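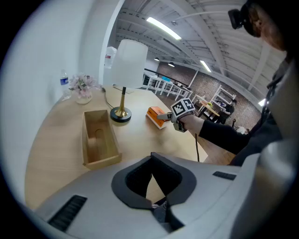
Figure 4.1 A small table lamp with a tall white shade, and an open cardboard tray in front of it.

Search this book
Search
Go

Chapter 4
Light Where You Need It

My first apartment had one ceiling fixture in the living room, dead center, and I hated it for two years before I figured out why. Everybody who came over looked tired. I looked tired! I blamed the paint, then I blamed the couch (the couch deserved it, but that's Chapter 6). Then one December the bulb up top burned out, I dragged a lamp in from the bedroom, and the whole room settled down.

So this chapter is about lamps, and mostly about the small ones. In Chapter 3 we worked through general lighting, the stuff that keeps you from walking into furniture. Now we get to the second and third layers, which designers call task and accent lighting. You'll need three words before we go on:

Lumens - how much light a bulb gives off in total.
Color temperature - how warm or cool the light looks, given in kelvins. Low numbers are yellowish, high numbers are bluish.
Spread - where the light goes once the shade has had its say.

Spread is the one my students skip, and it causes most of the trouble. A tall, straight-sided shade sends light up and down and leaves a soft glow in the middle. A wide cone throws it down onto the table. Put the same bulb in both and you have two different rooms.

I learned a lot of this from Britt-Marie Tangen when we worked together on the Charvát house, a long, narrow place with hardly any windows on the north side. The owners had asked for brighter ceilings. Britt-Marie walked around at dusk with a notepad, sat in every chair, and wrote down what she couldn't see from each one. Her list had the piano music on it, and the stairs, and a person's face across the dinner table. We ended up leaving the ceilings alone and adding lamps. You'll do her chair exercise yourself in Section 4.2, so pick a room now.

A word about bulbs. The old 100 watt incandescent is still how a lot of people think, and when a client says "I want a 40 in there" they mean a feeling more than a number. Don't correct them. Ask what they do in that chair - read, knit, nod off - and go from there.

We'll start with shade shapes and heights, move on to the chair exercise, and then spend a good while on cords and outlets. I know, cords! But a lamp goes where its cord can reach, and plenty of nice floor plans have come apart over that. Bring a tape measure.

Related in this book
3.5 Dimmers and Switches
4.1 Shade Shapes and Heights
4.2 The Chair Exercise
Case study: The Charvát House
Chapter 6 Big Furniture, Small Rooms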